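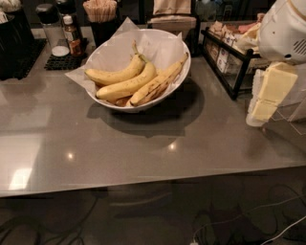
*Figure 3. Counter station with fruit bowl, seen from the head camera. Note the cables on the floor in front of the counter.*

## Section 9. Working at the Counter Station

By the time you reach this section, you've unpacked the Tedach, given it a full charge, and walked through the first power-on with the base parked in open floor. Good for you! The open floor is the easy part, and the counter is where most people slow down, so please take your time with it. Nothing in the next few pages is difficult, but the order matters, and we'd like you to read the whole section once before you touch anything.

The rules below are the house rules we ask every site to follow, whether you run one Tedach in a break room or several across a building. If your workplace has stricter rules of its own, follow those.

### 9.1 Before you begin

You will need:

- the Tedach, charged and with the arms folded
- the Alon handheld stop, paired and tested that same day
- a dry, lint-free cloth
- cable covers or floor tape
- one bowl of practice items (fruit works very well)

Set aside a good stretch of time for the first setup, when the counter isn't in use for coffee or lunch. People are friendly and curious, and they will want to come and watch. They're welcome to, from behind the line you'll mark in step 3.

### 9.2 Clearing the floor

1. Walk the whole front edge of the counter and look down. Loose cables are the thing we find most often when we visit a site. In Figure 3 there are black cables lying in loops on the floor and a thin white one running off toward the right, and a floor like that is not ready for a moving base.
2. Trace each cable to both ends before you move it. Route it along the wall if you can, and if it has to cross the floor, cover it along its full length. A strip of tape at each end is not enough, as the middle will still lift.
3. Mark the working area with floor tape. The line should run past the farthest point the arm can reach, with the base at its parking spot.
4. Drive the base in and out of its parking spot three times at the slowest setting, with the arms folded and your thumb on the Alon.

> **CAUTION:** Never let the base roll over a cable, even a thin one, even just the once. A snagged cable can pull an appliance off the counter.

### 9.3 Preparing the counter

A glossy counter is lovely to wipe down and a little unkind to cameras. Overhead lights show up in it as bright patches, and the vision system can take a hard reflection for an object or lose the edge of a real one. In Figure 3 you can see a large bright rectangle near the lower left and a couple of smaller highlights nearer the bowl.

1. Wipe the counter and let it dry completely.
2. Turn on the lights you'll normally work under. Please don't set up by daylight and then run in the evening.
3. Open **Setup > Surface** and choose **Glossy**. Hold still while the head makes its slow sweep from left to right.
4. If a reflection falls where the bowl will stand, move the bowl and leave the lights alone. It's by far the easier of the two, and you won't upset anyone who works nearby.
5. Place the bowl toward the middle of the counter, back from the front edge, with open space on the side the arm will come from.
6. Leave the things that normally live on the counter where they live. Canisters, small bottles, stir sticks in their cup, and wire racks of packets can all stay, so long as they're behind or well to the side of the bowl. Run **Map Fixed Items** so the arm knows to stay clear of them.
7. Put away loose lids and anything else small enough to be knocked along. It's easy to miss a white bottle lid lying on a mat.

**Note:** Clear plastic stands and panels are hard for the cameras to see. If one has to stay near the working area, draw a keep-out zone around it by hand, and make the zone a bit bigger than feels necessary.

### 9.4 Loading the bowl

We suggest bananas for a first exercise. They're soft enough to show you right away when the grip is set too high, and they don't roll. Three is plenty.

1. Line the bowl with clean paper if the fruit will be eaten afterward. Corners that stick up over the rim are all right as long as they don't cover the fruit from the head camera's side.
2. Lay the bananas so that each one can be seen from the head.
3. Use fruit of more than one ripeness if you have it. A heavily speckled peel looks quite different to the camera from a plain yellow one, and you want to find that out today.
4. Set the grip to **Soft**. Leave it there until you've read Section 15.

> **CAUTION:** Very ripe fruit can split under a grip that a firmer piece would take without a mark. Wipe the fingers at once if this happens, and don't go on to the next pick until they're dry.

### 9.5 First pick

1. Stand behind the line, on the side away from the arm, with the Alon in your hand. A pocket doesn't count as a hand.
2. Say out loud that the arm is about to move. It may feel silly when you're alone in the room, but do it anyway, so that the habit is there when you aren't.
3. Press **Start** and let the arm make its approach. Don't reach in to straighten the bowl, however much you'd like to.
4. If anything looks wrong, press stop. You don't need to be sure, and there's no penalty for a stop you turn out not to have needed.
5. After any stop, wait for the steady light before you step over the line.

If the display shows **1748**, the arm has found something inside its path that wasn't there when you ran the map. Fold the arms, clear the item or map it again, and start over from step 1. Please don't dismiss the code and carry on.

### 9.6 Keeping the log

Write down each session in the Filip log that came in the box: who was holding the stop, which items were used, and every stop or code, including the ones that seemed like nothing. Sites taking part in the Cludidham program should send in their log pages at the end of each month. Everyone else can simply keep them with this manual, where the next person to run the station will be glad to find them.

*Section revised 28 Sep 2020. Replaces the July pages, which may be recycled.*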